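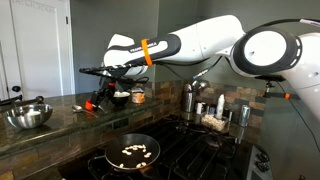 Sheena Mackay wants to know who gets blamed now when the cashews burn. She put the question at the staff meeting in November, and the minutes record it as "general comments."

I cook at Tarosel, a test kitchen that writes recipes for people who own one good pan. We have two arms on trial at the stove. Before they came, toasting nuts was what you gave the new hire. It taught you to stand still and smell things. It also gave you ten minutes in which no one could ask you to do anything else, and I suspect that was the real training.

Management says the arms will free us for creative work. So far I have been freed to fill in a form called the Cleruvent log, which has 29 fields, one of them "aroma (numeric)." I have entered a seven many times. I don't know what a seven smells like, but it has never been queried.

I'm not against the things. My wrists are 20 years older than the rest of me, and anyone who feels romantic about shaking a skillet should shake one until lunch. What bothers me is that the job is being split into the part that moves and the part that fills in the form, and I was hired for a third part, the one where you look over and say "off, now." There's no field for that. Sheena has asked for one — she was told to put it under general comments.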